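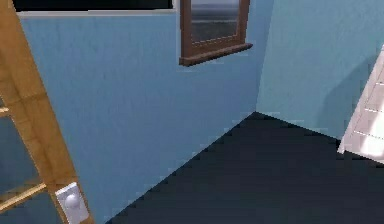
Most of the trouble people had with the first exercise came from treating perception as a thing that happens once, at the start, and then you get on with the planning. I used to write code that way too, and it took me an embarrassing number of crashes to stop! Your detector runs on whatever the camera gives it, and the camera gives it all sorts. A wooden ladder might take up the whole left side, with a bit of window high up and a white panelled thing you only get the edge of. Is that a cabinet? A radiator? The end of a bed? Your code doesn't have to know yet. It does have to be able to say "something big and white, not sure what" and carry on, and that's really what these notes are for.

So, Vavard. For anyone who missed the first session, Vavard is the simulator, Londska is the planner that sits on top of it, and you write the bit in the middle. The bit in the middle is called the belief store, which is a grand name for a table of guesses. Each row is one guess about one object: a label, a position, a score, and the time you last had a decent look at it. Please do fill in the last one. Half of you left it at zero last time and then wondered why the planner thought every object was ancient.

Keeping guesses instead of facts

Say your detector reports "cupboard, 0.4" and on the next view it reports "radiator, 0.5" in the same spot. The tempting thing is to overwrite the row. Don't (I know, it's one line of code and it's lovely and tidy). Keep both labels with their scores and let them argue it out over several views. The Bergeron update does this for you if you call it with the full list of labels and not only the top one. If you hand it only the top one it will flip back and forth like a light switch, and your robot will plan a new route each time it flips.

You also need a row for "unknown". I'd give it a small starting score and let it grow when nothing else fits. An unknown with a position is very useful to a planner, which can steer round it perfectly well without a name.

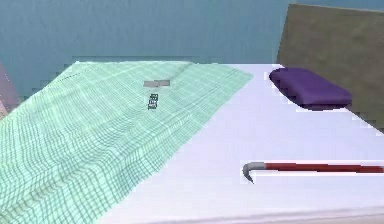 The other half of the belief store is forgetting. If a thing hasn't been seen for a while, is it gone or are you simply facing the other way? Work out whether its position ought to be inside the current view. If it ought to be there and it isn't, drop the score. If it's out of view, leave the score alone and let the position get a bit fuzzier. That check is four lines and I'd like to see it in everybody's hand-in, please, with a comment saying which coordinate system you're in. Clifford Landry lost a whole evening to a missing conversion and has kindly said I may mention it.

Small things need extra care. A tag or a thin strip lying on patterned cloth can vanish from the detector between one view and the next with nothing having moved at all, because it's a handful of pixels against a busy background. So scale the score drop by the size you'd expect the object to have in the image. Big object missing, big drop. Tiny object missing, tiny drop, and ask for a closer look before you give up on it.

What to do for the hand-in

You'll be working from the starter folder, and there are a few steps. Do them in this order, as the later ones lean on the earlier ones.

1. Start Vavard with the fixed seed and let it run for 1000 ticks without changing anything. Save the log. This is your baseline and you will want it later, when something has gone odd and you can't remember what normal looked like.

2. Write the visibility check I described above. Test it on its own before you connect it to anything. I test mine by putting a pretend object directly behind the camera and making sure the code says "out of view". Then I put one behind a wall, which is harder! An object inside the viewing angle can still be hidden by a door frame or the edge of a wardrobe, so you'll need the depth image for this as well. Compare the depth you'd expect with the depth you get. If something nearer is in the way, count the object as hidden and leave its score be. 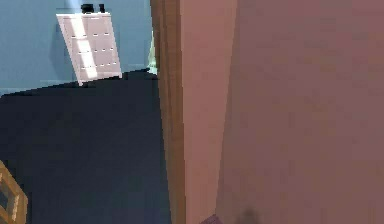 3. Add the label list and the unknown row. Run again with the same seed and compare the two logs. You should see fewer replans. If you see more, look at your unknown score first, it's probably too high and is swallowing everything.

4. Connect Londska and give it a goal. Any goal you like so long as it involves going round some furniture. Tables with chairs are good for this as there are so many legs and backs partly hiding one another.

A word on step 4. Londska asks the belief store for obstacles at each replan, and by default it only wants rows scoring above a cut-off. People set that cut-off high as the plans come out shorter and look cleverer. They are shorter, and they go straight through the chair you were only half sure of. For moving around I keep the cut-off low and put up with the wiggly paths. For picking something up I set it high, as you don't want the arm reaching for a maybe. That's two separate settings, so make two separate variables, and give them names you'll understand in October.

If you'd like something to look at while it runs, Stollovel will draw the belief store over the camera view, with stronger colours for higher scores. It does slow everything down a fair bit, so switch it off for the logged runs or your timings will be rubbish.

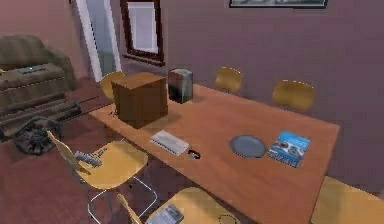

Sylvie Fortin wrote in after the last session to say that she'd tried merging rows whenever two guesses came within a hand's width of each other, and that it worked beautifully until she had a pair of things sitting side by side, at which point they became one wide thing with its middle in the gap. She asked whether the distance should depend on the label.

Yes, it should, or better still on the size. Two guesses are worth merging if their outlines overlap by a good amount, and the distance between their middles tells you very little by itself. A keyboard and a mouse can be close together and never overlap, whereas two guesses about the same sofa might have middles miles apart if you've seen one end and then the other. I've put an overlap function in the starter folder under tools. It expects boxes in room coordinates and it doesn't check, so be careful what you feed it.

Hand in the code, both logs, and a page on one thing that went wrong and how you tracked it down. Scruffy is fine. I'd much sooner read about a proper muddle than be told it all worked first time. Next session we'll pick up with moving objects, so have a read of the section on time stamps beforehand and bring your logs with you.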